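Projects Reports People Contact
Projects > Student reports > Pillow fillings

Our project began with Kirsty Costigan's grandmother, who swears by buckwheat hulls, and it grew from there into a whole semester of sleeping badly and writing it down! We compared two pillows, the Ririk (foam) and the Prarance (hulls), and got 231 usable morning diaries back from our dorm.
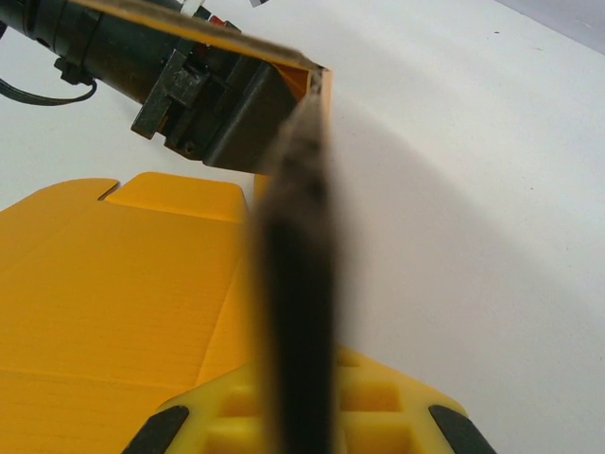 Fig. 1. Robotic arm at a white table.

Most people liked the foam on the first night - it is soft, after all - but by the second week neck scores had evened out, and side sleepers were leaning toward the hulls.
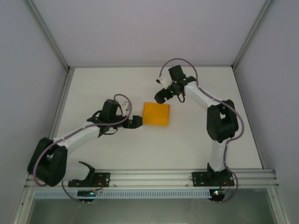
Page last changed: June, by K. Michalski

Height mattered more than filling, which we really should have guessed. Szabolcs Pintér took a scoop out of his Prarance every few nights until it suited him, and his scores climbed nicely after that. We'd love to see another group try wool.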